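Keeping Citrus and Herb Oils Fresh in a Home Kitchen

Posted Oct 18, 2023

I started making my own simple cleaning and room-scenting mixes when we moved into the house on Flarkley, mostly because the previous owners had left the kitchen cupboards smelling of old frying and I couldn't find anything in the store that didn't smell worse. Since then I have filled a whole shelf with little brown bottles, and I've ruined a fair number of them by being careless. So these are the tips I give to friends when they come over and ask why my sweet orange still smells like an orange and theirs smells like a box of crayons.

Light and air first

Citrus oils go off faster than almost anything else on the shelf. Lemon, sweet orange and grapefruit are the fussy ones, and the woody and resinous ones (cedarwood, vetiver, patchouli) are very forgiving and some people think they get better with age. If you only have room for a few bottles somewhere cool, give that spot to the citrus.

Keep everything in dark glass with the cap screwed down tight. I know how pretty those clear stoppered bottles look on a windowsill, and I had a row of them myself for one whole summer, but by July the lemon had turned thick around the neck and had a sharp, varnishy smell that I could not get out of the dishcloths. Now they hold buttons.

When a bottle gets down below half, move what's left into a smaller one. There's a lot of air sitting in a big bottle with a little oil at the bottom, and air is what does the damage. I buy the smallest size for anything I use slowly, even though it works out a bit more expensive, and I write the day I opened it on a strip of masking tape on the base. Not on the side - the drips take the ink right off.

Where to keep them

A low cupboard on an outside wall is usually the coolest place in a kitchen. The one above the stove is the worst, and so is the one next to the dishwasher vent. I used a shoebox for years, then I bought one of the Nesden drawer trays with the little round wells, and I do like it because the bottles stand upright and don't knock together when I pull the drawer open in a hurry.
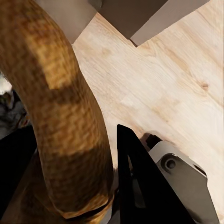 You can keep citrus oils in the refrigerator too, so long as they're in a lidded tin or a jar with a good seal. Without one the butter will taste of grapefruit, and so will everything else made with the butter! Let the bottle come back to room temperature before you open it, so that damp doesn't form inside the neck. And keep the whole collection up out of the reach of children and away from pets, whatever else you do. Cats in particular shouldn't be around these oils, and I'd ask your vet before using any of them in a house with animals.

My everyday cupboard freshener

This one takes no skill at all. Put 200 grams of plain baking soda into a wide jar and add 15 drops of oil, a few at a time, stirring with a fork to break up the lumps. I like mostly lemon with a little rosemary, but cedarwood on its own is lovely for a closet. Cover the jar with a scrap of thin cotton and a rubber band, then stand it at the back of the cupboard. Give it a shake whenever you happen to be in there. When the smell has gone, you can tip the whole lot down the kitchen drain with a kettle of hot water, and make a new one.

Please resist the urge to double the oil. I did that with my first batch, feeling very generous, and the crackers in the same cupboard were inedible. If you keep open dry goods in there, move them into sealed jars first or put the freshener somewhere else.

Getting sticky residue off with orange oil

Sweet orange is wonderful on label glue. Soak the jar in warm water, peel away as much paper as will come, then put 2 drops on a cotton pad with a spoonful of plain cooking oil and rub in small circles. Leave it for a few minutes, rub again, and wash with dish soap. Old Feltutow jam jars have the most stubborn glue I've ever met and they still come clean this way, though they may need a second round.

Try it on glass and glazed china only. It can cloud some plastics and lift the finish on painted or varnished surfaces (I have a pale ring on my sewing table to prove it), and I'd wear gloves if your skin is at all sensitive. Never put the oil straight on your hands.

Cleaning the bottles for another use

Droppers are hard to clean, and I've mostly stopped trying with the rubber bulbs because they hold on to the old smell forever. The glass part is fine. Rinse the empty bottle with a little rubbing alcohol, swirl, pour out, then wash in hot soapy water and let it dry upside down overnight on a rack. Any water left in the bottom will make the next blend cloudy.

I order new caps and bulbs from Didenko, who sell them in mixed bags, and it's worth measuring the neck before you do. I once sent away for a bag that was just slightly too wide and have been giving them to anybody who'll take them ever since.

223 comments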